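The Kitchen That Lives in My Shed

I have spent most of this winter tidying a kitchen that doesn't exist. My actual kitchen, the one with the dishes in it, has suffered for it.

The short version is that I'm building a robot arm in the shed at the bottom of the yard, and before it gets anywhere near a real mug I'm teaching it in simulation. The long version involves a shared workshop, a secondhand gearbox, a lot of cold tea and a countertop I've grown far too fond of.

It started in January, in that sticky stretch after the holidays when everybody at Fustbridge (our shared workshop, a former tyre place with excellent power points and terrible heating) gets ambitious. One bench was making a cargo trike. Another was making cheese, which I'm still not sure was allowed. I'd been fiddling with hobby servos for years and I wanted to make something with some reach to it, an arm that could clear a bench or put away the breakfast things. Nothing flash! I would have been thrilled with a robot that could pick up a spoon.

So I made a start. The first arm had printed links, bicycle bearings and a base turned from an old brake drum. It weighed as much as a toddler and had similar manners. I called it Lukumay, after a street I used to live on, and it broke 2 of my good mugs in the first fortnight. The mugs weren't even part of the test. They were just on the bench, minding their own business, when the elbow let go and swung.

That was when a friend at the workshop suggested I stop crashing the real thing and crash a pretend one for a while. I resisted, I'll admit. I like metal filings. I like the smell of cutting oil, and I like being able to put a hand on the thing I've made. Simulation sounded like homework. But I was running out of mugs, so I gave it a go one evening after tea and looked up to find it was past midnight.

Setting up the pretend kitchen

The software side of things runs on an old gaming machine under the bench in the shed. I bought the graphics card off a fellow who was giving up car racing games for actual car racing, and it keeps my feet warm. My own project, the bit of code that sits between the simulator and the arm, is called Totonik. It's a mess of scripts, really, but it has a name and a logo now, so it's a project.

I didn't model my own arm at first. I did try, and the poor thing fell through the floor every time I pressed play. Getting the weights and joint limits right on a homemade arm is slow, fussy work, and I wanted to learn one hard thing at a time. So I began with a ready-made model of a Franka, the sort of arm you see in university labs and which I could not afford if I sold the shed and the house it belongs to. Somebody else has already done the careful measuring. You drop it in beside a table and it stands there looking composed, little red button and all.

Then came the decorating. I'd meant to spend an hour on this. I spent a good part of a month. The counter is an L shape in dark brown marble with pale veins wandering through it, far posher than anything I've ever wiped down in real life. I put in a toaster, then a mixing bowl, a pump bottle in see-through pink, a tall purple bottle, a pot plant over by the wall. I painted the walls a dark olive green that my partner has flatly vetoed for the real kitchen. I kept adding bits and pieces, partly for practice and partly (mostly) for the fun of it, like having a doll's house at my age.

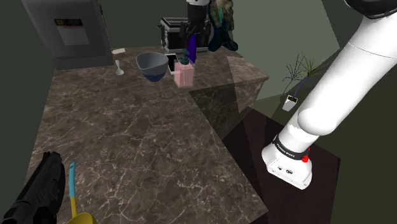
What the clutter is for

A bare counter is no test at all. My first bit of training had a single cube on an empty bench, and the arm got so good at it that I rang my sister. Then I put a bowl beside the cube and it behaved as if it had never seen an object in its life.

So I jumble everything. Each time the program starts again, things shift about a bit, colours change, the light moves, and the spoon ends up somewhere new. The spoon is the one that counts for me. It's a small white thing standing at the back of the counter near the cabinet, and it's a proper nuisance. It's thin, it sits low, and if the fingers come down a whisker too far they press into the marble and the whole arm shudders and backs off. A bowl will forgive you. You can grab a bowl by the rim nearly anywhere and come away with something.

I also learned to stop trusting my eyes. For days I had a pale see-through patch lying over the back end of the counter and I just accepted it, the way you stop noticing a stain on the carpet. I'd look at the screen and see a kitchen. Well, the program doesn't see a kitchen. It sees whatever you feed it, blotches and all, and now I check my surfaces properly before I leave anything running overnight. That's my main tip for anyone having a go at home: get up close to your own pretend room and be a bit rude about it.

The other tip is to save often. I lost an entire evening of cupboard placement to a power cut and said some things the neighbours will have heard.

Back out to the shed

All of this has to come home to real metal eventually, and that's where I've been for the past while. Arm number two has been coming together on the bench through the cold months. It's lighter, it has proper harmonic drives in two of the joints (secondhand, one of them noisy), and I've built the wrist around a gripper from Feda, a tiny outfit that does kits for people like me who can't leave well enough alone. The kit arrived with a bag of screws and a hand-drawn note telling me which ones to ignore.

Wiring took longer than the mechanics. I ran all the cables down the outside at first, tied on with hook-and-loop tape, and the arm looked like it had been rescued from a hedge. Then I pulled the lot out and fed it through the middle, which meant stripping the shoulder down twice. If you're planning something like this, sort your cable path before you print a single part. I knew that. I'd read it in three different places. I did it the wrong way regardless.

Moving what I've learned over from the screen has been humbling. In the simulator the joints do what they're told. In the shed the shoulder sags slightly when it's warm, the noisy drive has a touch of slop in it, and the table wobbles if the dog leans on it. The first time I ran a pick on the real arm, it reached out in a lovely smooth curve and closed its fingers on thin air beside the spoon, then carried nothing very carefully over to the bowl and let go. I laughed until I had to sit down on the paint tins.

I've since gone back and made the pretend world worse. I added slop to the joints, gave the camera a bit of a wonky angle, and made the counter more slippery on some runs and grippier on others. The idea is that if the program copes with a whole range of rubbish conditions, my particular rubbish conditions will be in there somewhere. It does seem to help! On the last proper evening of testing I did 20 tries with a real teaspoon on a real chopping board, and the arm got it on most of them, though it flung one behind the freezer and I haven't had the heart to move the freezer.

What it costs, and what's next

People at Fustbridge always ask about money first, so: the gripper was the biggest single purchase, the drives were a bargain, and the aluminium came from the offcuts bin at 90 dollars for more than I could carry. The simulator cost me nothing but sleep. If you have a half-decent computer, you can do the whole first part without buying so much as a bolt, and I'd tell anyone to start there, even if you're a filings-and-cutting-oil person like me.

I'm giving the arm a proper enclosure next, with a big stop button I can hit with an elbow. After that I want to model the new arm correctly and swap it in for the borrowed white one, which I'll be a bit sad about. It suits the marble.

Then it's mugs. I've been to the op shop and bought a box of ugly ones.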